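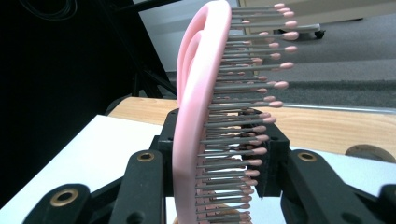
*A pink hairbrush held in a black gripper.*

# Rules for Robot Hands

The gripping part of a robot is called a gripper. Some grippers are fixed to a robot arm. Others are held by a person. Both kinds need rules, and this page explains the main ones.

## What is a standard?

A standard is a set of written rules that many people agree to follow. The plugs in your home follow a standard, so any plug fits any socket in the house. Robots have standards too. Some are shared between countries. Others are written by one workshop for its own use.

The rules on this page come from the Wiseck workshop handbook. It has 64 rules in 11 chapters. The chapter on gripping is called Tallow, after the street where the first workshop stood. It was last changed in March.

## Rule 1: Know the object first

Before an object is gripped, somebody looks it over and fills in a card. The card asks:

- Is it hard or soft?
- Does it have thin parts that could bend?
- Does it have a lid, and is the lid shut?
- Where is the safest place to hold it?

A hairbrush is a good test of this rule. The pins are thin and the frame is smooth, so the card must say which part to grip. A ball is easier, as it is the same shape all the way round.

## Rule 2: Use only as much force as you need

Force is how hard you push or squeeze. It is measured in units called newtons. If you hold a small apple still on your hand, it presses down with roughly 2 newtons.

The Wiseck limit for household objects is 70 newtons. Most need far less. The operator starts with a light squeeze and adds a little at a time. If the object bends, the operator stops and writes it on the card.

## Rule 3: Open wide, then move in

The fingers must be open before the gripper comes near the object. The gap has to be wider than the object at its widest point. If the gap is too small, a finger can knock the object over.

The path must be clear as well. Anything that isn't needed is taken off the table between the gripper and the object.
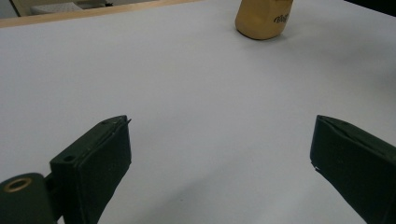
Berhe wrote to ask whether opening the fingers all the way every time is wasteful, and said that a smaller gap would save a moment on each grip. The handbook allows this, but only when the width of the object has been measured and written on the card. If the width is a guess, the fingers open fully.

## Rule 4: Keep people's fingers out

A place where a moving part can trap skin is called a pinch point. Grippers have pinch points between the fingers and at the joints. Hands stay away from both while the gripper is moving. Long hair is tied back and loose sleeves are rolled up.

## Rule 5: Check the pads

Many grippers have a soft layer on each finger, called a pad. Pads wear out. They are checked at the start of each session for tears, lifted corners and dirt. A pad that fails the check is changed, and the date goes in the Virnelum book, where all repairs are listed.

## Words to know

**Operator:** the person in charge of the gripper.

**Newton:** a unit of force.

**Pinch point:** a place where moving parts can trap skin.

**Pad:** the layer on a finger that touches the object.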